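## 4. Running the two-arm demonstration

Use this section on open days and for booked visits. It assumes the cell was powered up and homed as described in Section 3, and that the Edwards program set is already loaded on the controller. If you are moving the cell to a new site, go back to Section 2 first.

One operator runs the demonstration. A second staff member stays with the visitors and does the talking. Do not try to do both jobs at once.

### 4.1 Before visitors arrive

1. Wipe the tabletop with a dry cloth. Put tools, cups, and spare strips in the drawer under the controller.
2. Set the barrier 4 feet back from the table edge on the visitor side.
3. Check both emergency stops. Press one, confirm that the arms will not jog, release it, and repeat with the other.
4. On the pendant, open **Visits** and select **Program 51 - Strip Hold**.
5. Set the speed to 20 percent. Program 51 will run faster than this, but the higher settings are for staff testing only.
6. Run the program once with no strip. Watch the full cycle and listen for anything unusual at the wrists.

> **Note:** The Visits menu is hidden when the pendant is in maintenance mode. Turn the key to **Run** and wait for the screen to refresh.

### 4.2 Loading the strip

The demonstration uses the green Ketier strip. Clear strips fit the grippers too, but people at the back have trouble seeing them.

1. Pick a strip with no cracks or white stress marks. Throw out any that have them.
2. Press **Load**. Both arms move to the loading position and the grippers open.
3. Wait for the tone, then place one end of the strip in the left gripper and press **Close L**.
4. Support the free end with your hand, guide it into the right gripper, and press **Close R**.
5. Step back behind the operator line before you press **Ready**.

> **Caution:** Keep your fingers on the flat of the strip, well away from the gripper fingers. Closing force is set low for Program 51, but it will still pinch.

The arms now bring the strip to the middle of the table and hold it there until you press **Start**. This is a good point for the host to introduce the cell, as visitors get a steady view of both grippers working on one part.

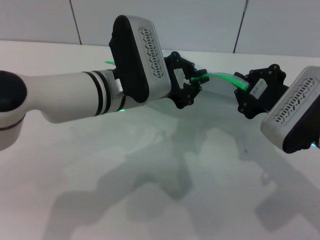 Hold time is not limited, so let the host finish. When they give the signal, press **Start** and keep one hand near the emergency stop for the whole cycle. The arms tilt the strip, bend it slightly, straighten it, and return to the hold position. Press **Start** again to repeat, or **Unload** to finish.

### 4.3 If something goes wrong

- **The strip slips out of one gripper.** Press **Pause**, then **Unload**. Leave the dropped end alone until the arms stop. Reload with a new strip.
- **The pendant shows "Force limit."** The strip was probably loaded at an angle. Unload and start again from step 1 of 4.2.
- **A visitor crosses the barrier.** Press the emergency stop. Do not use **Pause** for this.

After an emergency stop, the cell must be homed again before the next run. Tell the host, so they can move the group to the Gerninier display while they wait.

### 4.4 Closing down

Unload the strip, send both arms to **Park**, and turn the key to **Off**. Write any stops or dropped strips in the Cikemetti log. Report repeat faults to Mared Watkins before the next visit - the March bookings run close together, and repairs need to be fitted in between them.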